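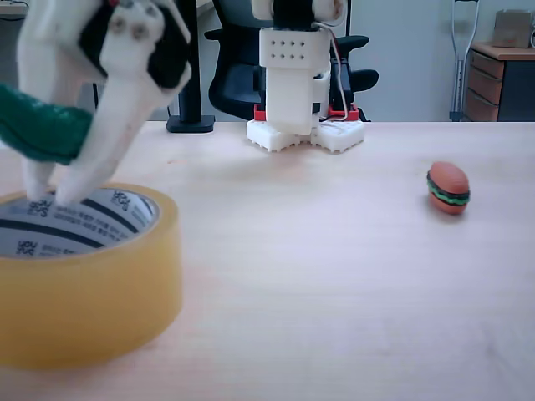

Thread: small claims, deposits, and what "without prejudice" does and doesn't do

1/ Right. Three people have messaged me this week with the same question so doing it once, in public, quickly. Letter arrives, has "without prejudice" at the top, offers you some money. Can you show it to the judge? Mostly no. Long version follows. England and Wales only, Scotland is its own thing, please don't ask me about Scotland

2/ The rule. If two sides are in a dispute and they're genuinely trying to settle it, what they say in those talks generally can't be put in front of the court later. Letters, emails, phone calls, a chat in a car park. Idea is people should be able to make an offer without it being waved about as an admission

3/ Two bits to that. There has to be a dispute. And it has to be a genuine attempt to settle. If either is missing the words at the top of the page do very little

4/ So. Client of mine years back, let's call the other side Dirkness because that's near enough. Kitchen fitters. Took a deposit of £2000, never turned up. Sent her a letter marked WITHOUT PREJUDICE in red capitals that said, in full, they were very busy and would be in touch. No offer in it. No nothing. Just a stall with a label on

5/ That went in the bundle and the district judge read it out loud. Not privileged. The heading isn't a magic spell

6/ Works the other way too. No heading, but it's plainly an offer to settle a live argument? Probably protected anyway. Courts look at the substance. Still put the heading on though, saves a row

7/ Someone in the replies asking about texts. Yes texts count. WhatsApp counts. If you're negotiating by WhatsApp type "without prejudice" at the start of the message, you will feel silly, do it anyway

8/ Now "without prejudice save as to costs". Different animal. Means – you can't show this to the judge while they're deciding who wins, but once that's decided, you can show it when arguing about who pays the costs

9/ Big deal in bigger cases. In small claims a lot less so, you normally only get fixed costs, court fees and a few expenses whatever happens. Exception is unreasonable behaviour. And turning down an offer isn't unreasonable behaviour just by itself, but the court can take it into account. So keep teh letter

10/ Things it does NOT cover, that people think it does:

Threats that go well past hard bargaining. Blackmail, perjury, that end of things. High bar, mind

Whether a settlement was reached at all. If you're arguing over whether there was a deal, the letters can come in to prove there was one

Ordinary complaints before anyone is really in dispute

11/ That middle one catches people. You accept an offer by email, they go quiet, they say no deal was done. You can show the emails. Washington Paiva (used to sit two desks from me, much better lawyer) got a whole claim home on a one line reply that said "fine, agreed, pay by Friday"

12/ Related – "subject to contract". If that's on the offer too, then saying yes doesn't bind anybody until it's written up and signed. Read the top of the letter AND the bottom. Firms love to hide it at the bottom

13/ Question from a tenant just now. Letting agent, Clemden, has written offering £100 off a £3074 arrears claim, "without prejudice", and she disputes that she owes any of it. Can she use the offer to show they know they're wrong? No. Proper dispute, proper offer, if a stingy one. That's exactly what the rule is for

14/ What she can do: write back, same heading, counter offer. Then a SEPARATE open letter setting out why she doesn't owe it. Two letters. Don't mix them. Mixed letters are a nightmare, someone ends up with a black marker pen arguing over paragraph four

15/ And don't quote their offer in your witness statement!! Seen this so many times. If the judge reads it they may have to pass the case to someone else, and you wait till December for a new date. Or later, the way the lists are

16/ Can you waive it? Yes but it takes both of you. It's joint. One side can't just decide it fancies an open discussion now

17/ Mediation, same broad idea, usually with a confidentiality agreement on top. The court's small claims mediation people will explain it when they ring you. Session is short so have your lowest number written down first

18/ Typo in 9, I know, leaving it

19/ Someone says their builder (Chuensuk Roofing) wrote "without predjudice" and does the spelling matter. No it does not

20/ Not advice on your own case obviously. Have 40 odd DMs so if you want a proper answer, try your local law centre or Citizens Advice first. Will do part two on open offers and Part 36 when I've had some lunch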